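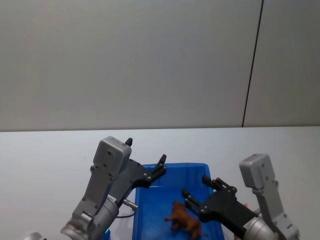 **marrowfat_pete** - Tuesday

So is anyone else watching the no-confidence business in Skalmont, or is it just me with the assembly stream on while I'm meant to be working? For those who've been living a normal life: Aino Kiiskinen has refused to resign as finance lead over the Plodon ferry loan, Andor Antal's lot have tabled the motion, and the vote is supposed to be next week, unless the Speaker finds another reason to push it back.

I'll put my cards on the table, I voted for Kiiskinen's party last time and I'd probably do it again. But I sat through her whole statement and I still couldn't tell you when she knew the loan was in trouble. She was asked it straight out by Csaba Szűcs and we got five minutes on the importance of the island route. I know the island route is important, I use it!

What do people think, does she survive?

---

**hetty_b**

She survives, but only just. The numbers aren't there for Antal without the independents, and the independents can't stand him.

My problem is more with the loan itself. 35 million to a firm that had already missed one repayment on the old one. If I'd missed a payment I couldn't get a sofa on credit.

---

**Quayside Colin**

> I still couldn't tell you when she knew

She knew in January. There's a letter. It was read out in the budget scrutiny session and hardly got a line in the papers as it was the same day as the Tremblay closure. Plodon's own finance director wrote to the department saying they'd need "revised terms" by spring. Now you can argue about what revised terms means, but I've worked in shipping offices most of my life and I've never seen it mean anything cheerful.

---

**marrowfat_pete**

Colin, I'd missed that completely. Was it addressed to her or to the department, though? I do think there's a difference. I get copied into all sorts at work that I never open.

---

**Quayside Colin**

To the department. But she runs it! If it's a good news letter she'd be first in the queue to have read it.

---

**saltmarsh_liz**

Can I put in a word for the other side, as someone who has family on the payroll at Plodon? There are 400 people working there if you count the yard as well as the boats. If the loan hadn't gone through they'd have been out by the summer, and then the assembly would be paying for that instead, plus chartering ferries from goodness knows where at goodness knows what price. Everyone shouting about the 35 million never says what they would have done.

I'm not saying she's handled the questions well. She was dreadful on the radio. But being dreadful on the radio isn't a sacking matter, or we'd have no ministers left.

---

**hetty_b**

Liz, I do take the point about the jobs and I hope your family are all right. I'd have lent it too, I think, just with some strings on it. A seat on the board, or first claim on the boats. What gets me is that we handed it over and have nothing to show for it if they go under anyway.

---

**dr_no_relation**

There are strings. Volodymyr Boiko got a clause put in at committee that gives the assembly a charge over the two newer vessels. It's in the annex. I know reading annexes is a minority hobby but it's all up on the assembly website.

What there isn't is any say in how the company is run, and I agree that was a mistake. Boiko wanted that as well and got voted down, by the way, with Antal voting against him. The same Antal who is now terribly upset about the lack of oversight.

---

**hetty_b**

Right, I stand corrected on the boats then. Off to read an annex, what a glamorous evening.

---

**Quayside Colin**

A charge over two boats that nobody else would want. They were built for that harbour, shallow draught, funny ramp. Try selling them anywhere else and see what you get. I'd want to know who valued them and when.

But fair play on the Antal vote, I'd forgotten that.

---

**turnip_townsend**

You're all being far too polite. The whole lot of them want clearing out. Kiiskinen, Antal, the Speaker, the bloke who does the microphones. This is the third big loan in a row to go wrong and every time we get an inquiry that reports after everyone's moved on. Remember Lollo? The cannery? We're still waiting for the final report on that and the building's been flats for ages.

---

**saltmarsh_liz**

Lollo was a different government, turnip.

---

**turnip_townsend**

Different government, same building, same officials, same excuses. I'd have every loan over a certain size go to a public vote.

---

**dr_no_relation**

And how long would that take? Plodon had weeks of cash left. By the time you'd printed the ballot papers there wouldn't be a company to lend to. I'm with you on the Lollo report though, it's a disgrace that it's still not out.

---

**marrowfat_pete**

Going back to the vote itself - does anyone know what Dénes Kozma is going to do? He leads the independents, in so far as anyone does, and there are 5 of them. If he goes, I reckon at least a couple go with him. He was very careful in the debate. Said he had "serious concerns about candour" and then sat down, which could mean anything.

---

**hetty_b**

Kozma always has serious concerns. He had serious concerns about the bypass and the swimming pool roof and then voted for both of them. My money's on him abstaining and getting a promise of some sort for his end of the coast.

---

**Quayside Colin**

He'll want the morning sailing back. He's been on about it since they cut it, and to be honest if he gets it I'll buy him a pint myself. I'd still rather she went. It isn't personal, I just think that if you run the money and you can't say when you found out the money was going wrong, you should let somebody else have a turn.

---

**saltmarsh_liz**

And if that somebody else is Szűcs? He's asked good questions, I'll give him that, but he's never run anything bigger than a by-election leaflet. In the middle of a budget round? No thank you. I'd have her stay till the budget's through and then go quietly.

---

**marrowfat_pete**

I could live with that, Liz. It's probably what'll happen too. I've emailed my member to ask for the date of that letter to be put on the record with the name of whoever opened it. Got the automatic reply so far.

---

**dr_no_relation**

Just seen the order paper for next week. The motion's been moved to the afternoon, after fisheries questions. So if you're planning to watch, don't bother before 2 unless you're very keen on mesh sizes.

---

**Quayside Colin**

I am quite keen on mesh sizes as it happens. See you all there.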